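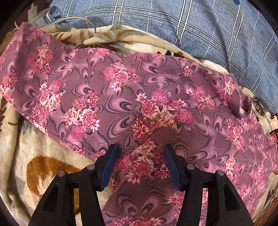

STOCKDALE COUNTY COUNCIL
Press Release
For immediate release

Council approves transfer of water and drainage functions to Guvgate District Board

The Stockdale County Council has approved an ordinance transferring responsibility for water supply and surface drainage in three townships to the Guvgate District Board. The measure passed at the April regular session following second reading. It takes effect at the start of the next fiscal quarter.

The ordinance covers the townships of Altel, Flinuneck and Lower Guvgate. Under the current arrangement, the county operates the supply network in Altel and Flinuneck, while drainage maintenance is divided between the county and the individual townships. The new arrangement places both functions under one board with a single operating budget.

The transfer applies to 2,559 metered connections and 104 miles of open and piped drainage. Land, easements and pumping equipment listed in Schedule A of the ordinance will be conveyed to the Board at book value. Outstanding debt on the Flinuneck pumping station remains with the county until the existing bonds mature. 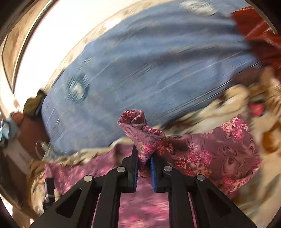 Rates for residential and commercial accounts will not change during the current fiscal year. Any later adjustment will require a public hearing in each affected township and a recorded vote of the Board. The ordinance limits the annual increase in the base charge to 2 percent unless the Council consents in writing to a higher figure.

The Board will have seven members. Each township council appoints two, and the county appoints one. Members serve four-year terms and may be reappointed once. Initial terms will be staggered so that no more than four seats expire in the same year. Elected officials of the county or of a participating township are not eligible to sit on the Board during their term of office.

County employees assigned to the affected services will transfer with their existing grade, accrued leave and pension status. Positions that are vacant on the effective date will be reviewed by the Board before they are advertised.

Amendments adopted at second reading require the Board to publish its meeting minutes within 14 days and to submit audited accounts to the county clerk each year. A proposed amendment to exclude Lower Guvgate from the transfer was not adopted. The clerk received some 300 written comments during the consultation period. A summary, with the county's responses, is attached to the session record.

Account holders do not need to take any action. Account numbers and payment methods remain the same. Bills issued after the effective date will carry the name of the Guvgate District Board. Service faults should be reported to the existing county line until notice of a new number is mailed.

Copies of the ordinance, Schedule A and the consultation summary may be inspected at the county clerk's office in Stockdale and at the township offices in Altel and Flinuneck during normal business hours.

Issued by the Office of the County Clerk, Stockdale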